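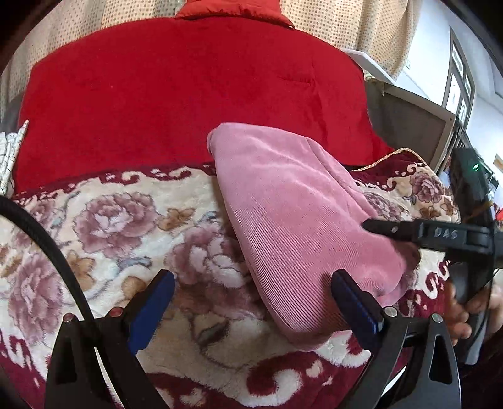 Pink on red, with the floral blanket underneath.

kondine-colors: a word list for the colors of cloth

Hi! I sell secondhand clothes online, and for years I typed whatever color name popped into my head. Then buyers would search "rust" and miss the thing I'd called "brick" (very annoying, for them and for me). So I started writing the names down, and Kondine is what that grew into.

What's in it

There are 367 color names in colors.csv, sorted into 14 families. Each row has the name, its family, a plain-word note and any other spellings I've run into. The reds and pinks are by far the fullest part, and I'm still fighting with myself over where coral goes. 185 of the names have a note on fabric too, as velvet and flat cotton can make the same dye look like two different colors!

Where the names came from

Mostly my own old listings, plus two shop catalogs, Plutenier and Gouveia, that I typed in by hand over a long December. Gastis is a separate file of yarn names. I haven't merged it yet, so don't count on its families matching.

Things to know

No hex codes, sorry. My screen and yours won't agree, and I got tired of the emails. Greens are thin. There are 3 rows marked "unsure" and I'd love help with them.

Use it for anything you like, just keep this file with it. Last update: June 2026.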